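Reviews > Kitchen > Storage
May 8, 2022
By Noura Karaki
Filed under: Bought With Own Money

I use the Gurnard flour box since October. It holds the flour for 14 days of bread in our house, and the lid closes with one hand.

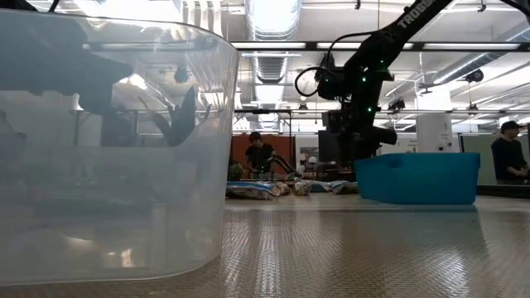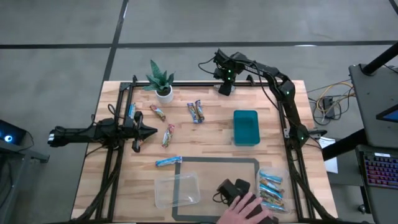 My complaint is the scoop. It is too wide for the corners, so I always finish with a spoon. My sister Samira has the older Muvlow box and her scoop is better, but the lid became loose after 7 months. I paid 23 dollars for mine and would buy it again, maybe in the smaller size for sugar.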